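3.2 Where drinks wait before they are chilled

One of the real pleasures of this study was finding out how much goes on in the short stretch between the shop and the cold shelf. We had expected people to put a bottle straight into the fridge. Many did, but a good share of bottles stopped somewhere first, and the stopping places were wonderfully consistent from one household to the next. We call them waiting spots. A waiting spot is any flat surface, within a few steps of the fridge, on which a drink is set down before it is put away or poured.

Of the 194 kitchens and shared rooms visited in the January round, 187 had at least one waiting spot that the people living or working there could point to without hesitation. They often laughed as they did so, and several told us they had never thought of it as a place at all. Asnakech Wubshet, who carried out most of the visits, began asking "Where does it land?" in place of the longer question on our sheet, and the answers became much livelier straight away.

Small side tables turned out to be the favourite. They tend to be kept clear, they are at a good height for the hand, and a single bottle left on one is easy to spot from across the room. Worktops collect so many other things that a drink soon gets lost among them. 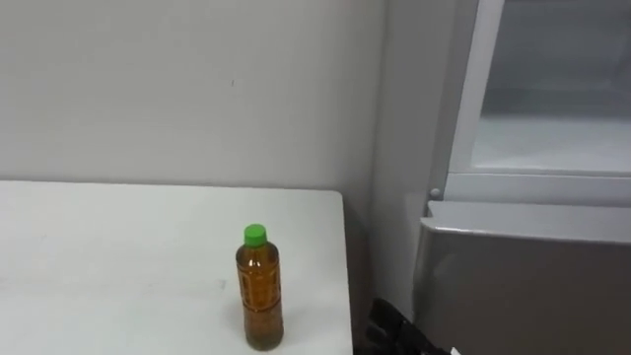
Figure 3. A bottle with a green cap near the front edge of a white table, with a refrigerator-like appliance to the right.

The arrangement in Figure 3 is a lovely plain case. Table and appliance are close neighbours, but there is still a gap between them, and gaps of this kind interested us a great deal. Where the table touched the fridge, people spoke of the two as one unit and said they moved drinks across almost without noticing. Where there was a gap, even a narrow one, they spoke of "going to" the fridge, and the waiting spot was more likely to have a name of its own. In the Stasoner flats it was "the landing". At Ellance, a shared workshop, it was simply "Kosmas's corner", after our co-author Kosmas Deligiannis had left his tea there during a pilot visit and gone home without it.

Bottle position gave us a second surprise. Drinks were set down near the front of the surface far more often than at the back, even when the whole table was free. People explained this in terms of reach, but also of memory: a bottle at the front is one you still mean to do something with. Section 3.3 takes up this idea with the Brisisel diaries, in which residents noted every drink they set down and whether it was meant for now or for later.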